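Demonstration by hand-held gripper

Demonstration by hand-held gripper is a way of teaching a robot a manual task. A person does the task with a gripper held in the hand, and a camera on the tool records it. The recordings are then used to train a control program for an arm fitted with matching jaws. It belongs to the same family as kinesthetic teaching, in which the arm itself is pushed through the motion, and teleoperation, in which the arm is steered from a distance.
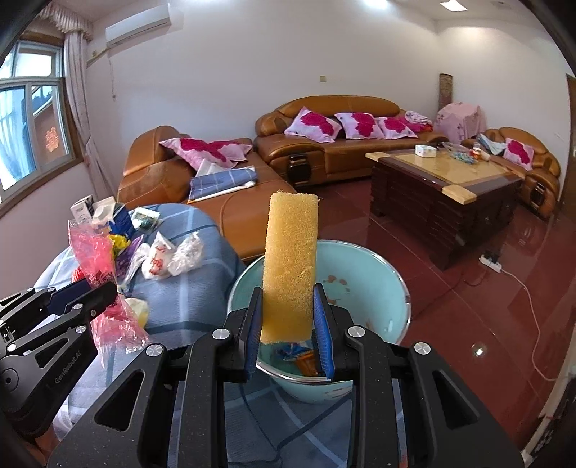 By Beverley Hulme
Last revised 12/12/22

Tidying is a common subject for such recordings. Ordinary household goods -- sponges, wrappers, bags, cartons -- differ widely in stiffness, and a grip that suits one may crush or drop another. A sponge gives way between the finger pads and can be held with the jaws well closed. Work of this kind is often recorded in furnished living rooms, where the background is as varied as it would be in use.

The Trestham collection, put together by Mohandas Alva, holds 2,239 demonstrations recorded in 20 homes. Of these, 693 use two grippers, one in each hand. Two-handed recordings are harder to process, as the paths of both tools must be placed in the same space and matched in time.

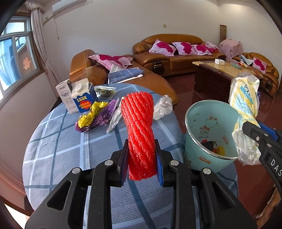

Two grippers in use at a table: a red foam-net sleeve in one, a crumpled plastic package in the other, over the rim of a bucket.

Compared with teleoperation, the method needs no robot on site, and the operator feels some of the contact through the tool. Its main weakness is that a person may move in ways the arm cannot follow. The Idberg procedure deals with this by checking each path against the reach of the arm -- those that fail are left out of training.

See also: Kinesthetic teaching; Teleoperation; Imitation learning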